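The Wadport Ferry

I was going to be gone for one night, so I packed like it. Toothbrush, clean shirt, 40 dollars and a phone charger I'd already chewed up with my desk chair (long story, my fault). My aunt had left me her house in Wadport, and all I had to do was go look at it!

The woman at the ticket window said the last boat went at 5:40. My watch said 5:38. I ran, bag flapping, and made it on with 2 minutes to spare, which for me is practically early.

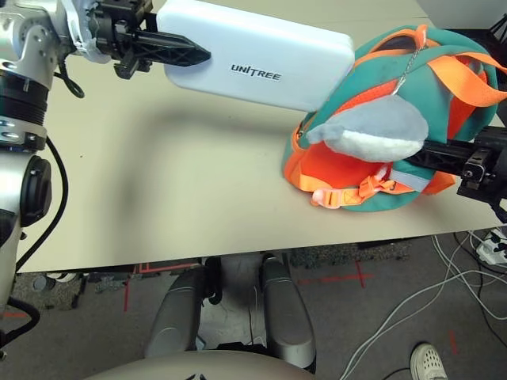 The House on Moncrieff Street

Well, it was blue. My aunt always told me it was yellow, and she'd lived there my whole life, so I stood at the gate of number 995 for a good long while wondering if I had the wrong key. I didn't. The door swung open and it smelled just like her, all oranges and old coats. 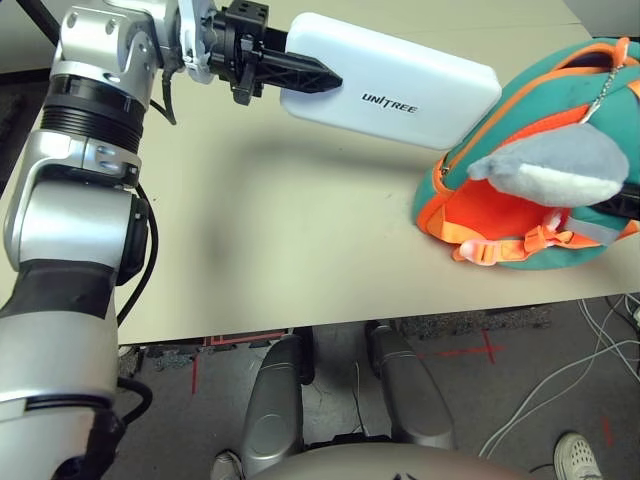
There was a note on the stairs in her handwriting. "Don't sell the piano," it said. I looked in every room, even the pantry, and there was no piano.

So I sat down on the bottom step and laughed till my ribs hurt, and then I cried a little, and then I got hungry and ate crackers from the pantry.
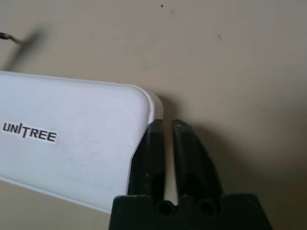 Sometime after midnight I heard it, one low note and then another, coming up through the floor. I hadn't known there was a cellar. I took my shoes off, I don't know why, and went looking for the door.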